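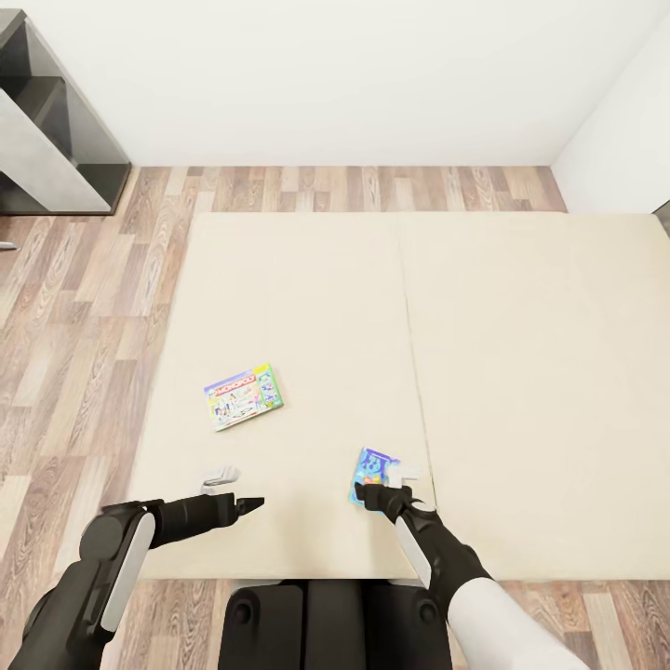
Vornurstead 2616 Managed Network Switch

Gridden part no. VS-2616
Availability: in stock, ships from the Tinarach warehouse
Warranty: 30 months, return to depot

Overview

The Vornurstead 2616 is a managed Ethernet switch for branch offices, clinics, schools and small carrier sites. It is sold by Gridden with signed firmware and a parts list that can be checked by the buyer's own security staff. Many of our customers now have to show where their network equipment comes from before they can put it into service, and the 2616 was put together with that paperwork in mind.

The switch fits a standard equipment rack and takes up one rack unit. It can also sit on a shelf or desk with the rubber feet supplied. All network ports are on the front. Power and the ground screw are on the back.

Ports and power

16 copper ports, 10/100/1000
2 fiber uplink slots (modules sold separately)
1 console port, USB-C
1 management port, kept apart from switched traffic
Power over Ethernet on ports 1 to 8
Single internal power supply, 100 to 240 volts AC
Second power supply: not available on this model

Ports 1 to 8 can supply up to 30 watts each. The total is limited by the power supply, so not all eight can run at full load together. If you plan to connect cameras or wireless access points to every powered port, add up the draw first or ask us to do it.

Firmware and secure start

The switch checks its firmware every time it starts. If the signature does not match, it stops and shows a steady amber light. It will not load the image, and there is no menu option to skip the check. To recover, connect to the console port and load a signed image from the support pages.

Remote management is off when the unit ships. There is no default password. You set one at the console the first time you log in, and the ports do not pass traffic until that is done. Installers who are used to our older models should allow a few extra minutes per unit.

The 2616 does not contact Gridden or anyone else on its own. Update checks are started by hand or by your own management server. Crash reports stay on the switch until an administrator copies them off.

Country of origin and supplier records

Final assembly and test are done at Tinarach. Each unit comes with a record sheet listing the main board revision, the firmware version at test, and the source of each programmable part. The sheet carries the same serial number as the label on the underside of the case. Keep it - a replacement copy can be issued only to the registered owner.

A full component list is available to government and utility buyers under a non-disclosure agreement. Ask for form 17 when you request a quote. Whether a product meets the purchasing rules that apply to you is for your own compliance office to decide. We supply the records and answer written questions about them.

Replacing existing equipment

For customers removing switches from another maker, Van Loon offers a changeover service on our behalf. The work includes copying VLAN and port settings to the new unit, labeling the cables, and a test after the swap. Settings that have no match on the 2616 are listed in writing before the work starts. Disposal of the old equipment is quoted separately.

Stacking with other brands is not supported. Standard link aggregation and spanning tree work across brands.

In the box

Switch
Power cord (North American plug)
Rack ears and eight screws
Four rubber feet
Console cable
Record sheet
Quick start card

Ordering notes

Orders of ten or more can ship with a customer configuration loaded. Send the file with the purchase order. Changes received after the units have been tested are charged as rework.

Unopened units can be returned within 30 days. Units that have been opened can be returned only if faulty, and they are not put back into stock as new.

The January firmware release is the current version. Units with an earlier version printed on the record sheet should be updated before installation.

Related items

Fiber uplink module, short range
Fiber uplink module, long range
Wall bracket, one rack unit
Spare console cable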